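Finally going through the box of old desktop processors from the Vornville office. Posting as I go because a few people asked how I sort them.

The box has 58 chips in it. They came out of machines we retired over several years, and whoever pulled them had their own idea of packing. A lot were in the proper plastic clamshells. The rest were in sandwich bags or wrapped in paper towel.

First pass is only cleaning. Old thermal paste comes off the metal lid with isopropyl alcohol and a lint-free cloth. Wipe from the outside in so the paste doesn't get pushed over the edge onto the circuit board. If it's dried hard, leave a damp cloth on it for a minute and try again.

Ilse Van den Broek asked if coffee filters work. Yes, I used them for years. Cotton swabs leave fuzz, so I keep those for corners.

Second pass is reading the markings. Some lids had been scrubbed with something rough and the print is mostly gone. Tilting the chip under a desk lamp brings up more of the lettering than looking straight down at it. A phone with the brightness turned down on the camera helps too.

If I can't read it at all it goes in the "test later" tray. Seven ended up there.

Third pass is the underside. For the kinds with pins I sight along the rows from two sides. A bent pin shows up as a break in the line. A mechanical pencil with the lead out will straighten one if it isn't bent far. Go slowly and stop if it feels springy. I lost one pin this morning by not stopping.

For the flat-contact kinds, check for fingerprints and smears. Same alcohol, fresh cloth. Don't scrub with the cloth you used on the paste.

Kane Baxter wanted to know what I do about static. Wrist strap clipped to the case of a grounded power supply, no fleece, no carpet. I also don't slide chips around on plastic bags.

Storage was the part I put off longest. Loose in a drawer is bad, and clamshells take up more room than you'd expect. I tried foam from the craft store first. Wrong kind, it isn't antistatic, so that's now under a speaker.

Labels go on the outside of the container, never on the lid of the chip. Model, socket, date tested, initials. Annelies Kuipers prints hers. Mine are handwritten and she has commented on this.

So far 18 are tested and working. Those go to the repair evening in Haltcombe in June, along with some memory and two boards. I'll put the list up once Sayaka Hattori has checked it against what they need.

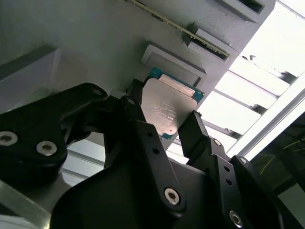
Holding them by the sides is the habit I'd most like people at the repair evening to pick up. Pressure on two opposite edges is enough, and the contacts underneath stay clean. On this one the silver heat spreader faces outward and you can see a thin teal-green border of circuit board along the top and bottom edges. The lid is smaller than the board on a lot of these, so check that border for leftover paste before you put the chip away. More tomorrow when I get to the test-later tray.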